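Trip Talk > Long Walks > Pamitau Trail: carry all your food or buy along the way?

I'm doing the Pamitau in July, the whole 100 miles, and I keep going back and forth on the food thing. My sister did it before the little stores started opening up and she carried every crumb from day one. She says I'd be crazy to count on anything being open. But then I read trip reports where people are eating pie every afternoon, so who do I believe?

I'm a slow walker, I camp when I can, and I get very cranky when I'm hungry. My pack is a Prandari, the older one with the roll top, and it starts digging into my shoulders once I've got more than a few days of food in it. Any advice welcome, especially from people who've been lately!

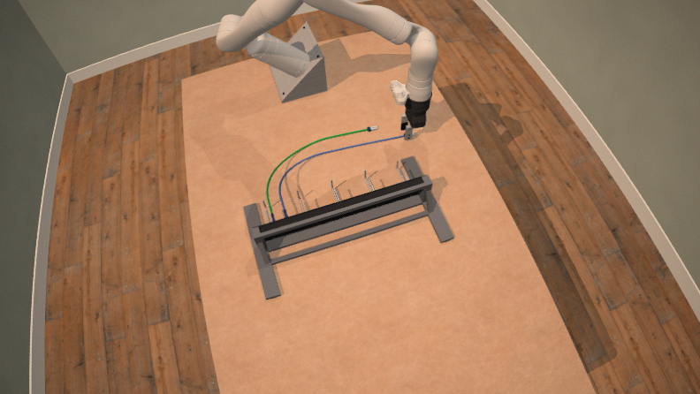 Tsehay Abdella

Reply from Güven Bayram

Buy along the way. I walked it last summer and I wish I'd left half my food at home. I started out with a giant bag of oatmeal and dragged most of it over the pass, which is more than 2000 feet of climbing in one morning, and then gave it away to a couple of students at the campground on the other side. They were thrilled. I was mad at myself for the whole climb.

The store in Cevescombe has pretty much everything you'd want. Tortillas, hard cheese, peanut butter, instant noodles, those little foil packs of tuna. It's not cheap but it's not robbery either. There's a bench out front in the shade and you can fill your bottles at the tap by the side door.

What I'd carry is breakfast and coffee for the whole way, because I'm picky about both, and then buy lunches and dinners as I go. Breakfast doesn't weigh much. Dinner is what kills you.

Reply from mudandblisters

I'm going to disagree with Güven here, sorry. The Cevescombe store is great if it's open. When I came through it had closed early because the owner was at a wedding, and there was a handwritten note on the door wishing everybody a nice afternoon. Very sweet! I ate crackers for dinner and crackers for breakfast.

I'm not saying carry everything. I'm saying don't walk out of the woods with nothing left in your bag and expect somebody to be there with a sandwich. I always keep one full dinner and a day of snacks that I don't touch, and if I get to the end and I still have it, fine, I eat it in the car on the way home.

My list, for what it's worth – couscous (no real cooking, just hot water and a lid), dried mushrooms, a bag of salted peanuts, a tube of tomato paste. You can make the couscous ten different ways and be tired of all of them by the end, but you won't go to bed hungry.

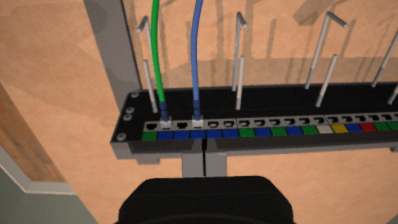
The tomato paste sounds silly until you've tried it. A squeeze in plain noodles with some of the mushrooms and you've got a real dinner. Just put the tube in its own bag. I learned that one with my only clean shirt.

Also watch your fuel. People plan their food down to the last raisin and then find out they've got a minute of gas left. If you're cooking real rice or lentils out there you're going to burn through a canister way faster than you do at home testing it on the porch.

Reply from Güven Bayram

Okay, fair on the wedding. But that's one afternoon! I'd still rather risk a cracker dinner than haul a week of groceries over that pass. My knees vote with me.

Agree on fuel though. And agree on the backup dinner, I guess. I had one without calling it that.

Reply from old_porch_cat

Jumping in because nobody's brought up mailing a box. The campground on the far side of the pass will hold a package for you if you write to them first. I sent one with dinners, fresh socks and a bar of nice chocolate, and walking in there tired and finding a box with my own handwriting on it was the best part of the trip. Better than the views, and the views are good.

Downsides: you have to get it in the mail early, and you have to get there while the office is open. Mine closed at 5 p.m. and I came down the last stretch practically jogging.

Reply from Tsehay Abdella

You're all so helpful, thank you! I like the box idea a lot. My worry is that I'll pack it now and be sick of everything in it by the time I get there. Last year I took a bunch of Mirani lentil dinners on a shorter trip and by the third night I couldn't look at them. I'd loved them at home, too. I think they taste different when you're sitting on a wet log.

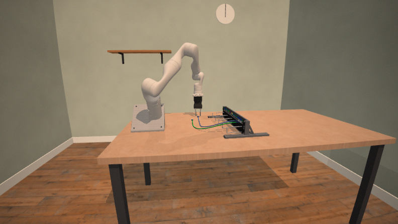

So now I'm thinking maybe I split it. Breakfasts and coffee from home like Güven said, a box with a few dinners and some socks, and then whatever looks good in Cevescombe. Plus the one dinner I'm not allowed to touch. Does that sound like too many plans at once? My sister says it does, but she also says I should bring a whole salami.

And is there any decent water before the pass or do I need to fill up at the bottom? I've seen people say both.

Reply from mudandblisters

Bring the salami. Your sister's right about that part.

Water: fill up at the bottom. There's a spring partway up and it was running for me, but it was a dribble and I stood there forever holding a bottle under it while the flies had lunch on my neck. I wouldn't count on it in July.

Your plan sounds fine to me. For the sick-of-it problem, pack dinners you like okay and bring good stuff to put on them. Hot sauce packets, a little bag of parmesan, fried onions. I weighed my whole "make it taste like something" bag once and it came to 462 grams, and my hiking buddy laughed at me, and then she borrowed from it every single night.

Reply from Güven Bayram

That's a pound of condiments! You're the one telling people not to trust the store and you're carrying a pound of condiments over the pass?

I didn't see the spring at all, for what that's worth. I might've walked right by it, I was looking at my feet by then. Fill up at the bottom.

Reply from mudandblisters

A happy pound, Güven. A very happy pound.

Reply from old_porch_cat

One more thing on the box – put a couple of empty zip bags in it. You'll want them for trash and for whatever you couldn't finish. And write your arrival month and last name big on the outside. The office has a shelf full of brown boxes and they all look the same.

Reply from Tsehay Abdella

Zip bags, got it. I'm writing to the campground tonight. Still thinking about the salami, does it need to be one of the hard ones or will any kind hold up in the heat?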